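Print this page | E-mail this page

Keeping Grout and Counters Clean
by Kekeli Korletey

Grout stains because it is porous. Most kitchen grout needs a proper scrub twice a year, and November is a good month for one of them, before the holiday cooking starts.

Mix baking soda and water to a thick paste. Spread it along the joints, leave it for 11 minutes and scrub with an old toothbrush. Rinse with plain water and dry with a towel. Do a small patch first – some colored grout lightens.

Skip vinegar on marble or limestone tile, and keep it off unsealed grout too. On stone counters use a drop of dish soap in warm water. Wipe stainless steel with the grain.

Once the joints are fully dry, brush on a sealer. I use Brendex and do one wall at a time. Wipe any extra off the tile before it hardens.

Gray cabinets show grease less than white ones, but the doors still need a wipe near the handles.

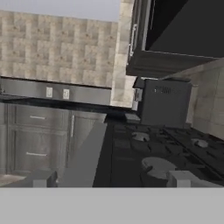
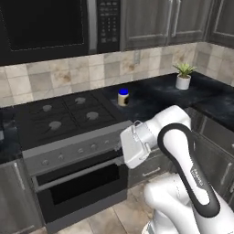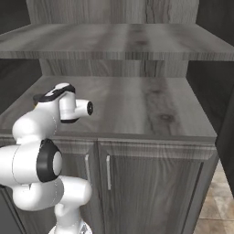 How do I know when grout needs sealing again?
Put a few drops of water on it. If they soak in and the grout darkens, clean it, let it dry and reseal.

Print this page | E-mail this page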